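**Trerano gripper comparison** is a bench test used for comparing hand-held grippers, mainly on soft items such as knitwear and towels. It was first prepared at the Trerano workshop to choose between two gripper models, the Dulton and the Hailu, and was later used for testing wrist cameras also.

## Procedure

The operator holds the gripper by its handle and works on one textile at a time. Each model receives 42 trials, with a pause after every 15. A trial is counted as good when the item is lifted, moved and put down with its folds still in place. Contact without lifting is recorded separately. The camera signal goes to a Sikonex controller, which stores the jaw opening together with the video.

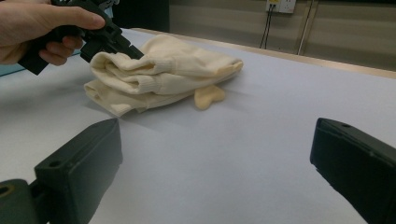 *Jaw tip of a black hand-held gripper in contact with a folded cream-colored knit, seen from the camera of a gripper tool.*

## Results and criticism

In the first series the Dulton held thick ribbed fabric better, while the Hailu was easier to close with a small force. The full collection has about 2000 trials. Users of the test have remarked that the result depends much on the operator, and that pale fabric on a pale table is difficult for automatic edge detection. A version with a dark table cover was proposed in November, but the scoring rules for it are not yet fixed.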